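Away allocation for the Skotar second leg

djarman_60
Club site lists 600 tickets for the away end in November. The ground holds 3000, so that is well over the usual share. Does the points cutoff still apply?

Rorkero
It applies until the second sales window. After that it goes to any member.

Younes El Ouafi
Not correct. Cup ties use the season ticket list first – points only break ties within it. Same rule as the Komeo match.

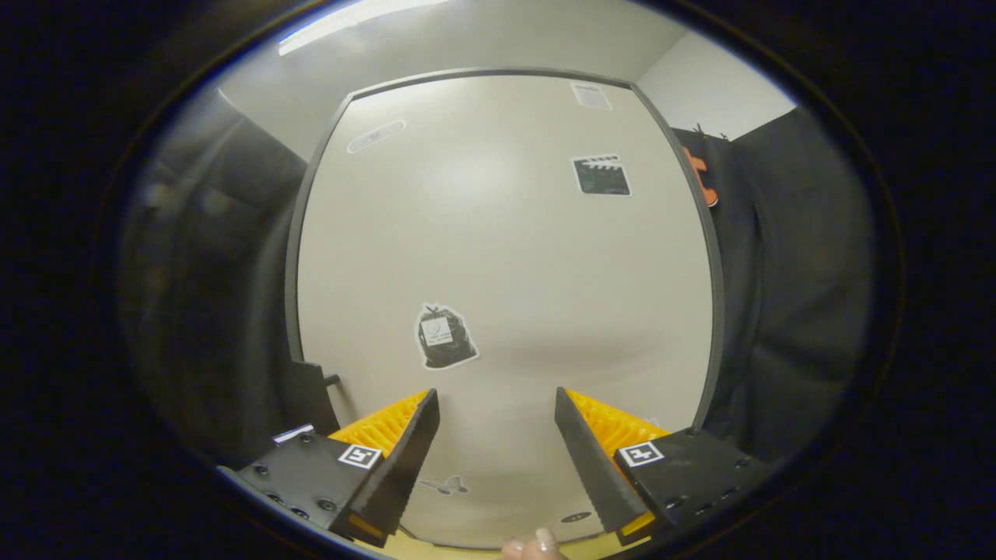

Limit is 2 per account, and both names must be on the order.

Rorkero
The Komeo match was a league fixture. Different rule.

djarman_60
Checked the ticket page. Season ticket list first, then points. Younes has it right for this one.

Rorkero
Fine. The page still says league rules in the footer.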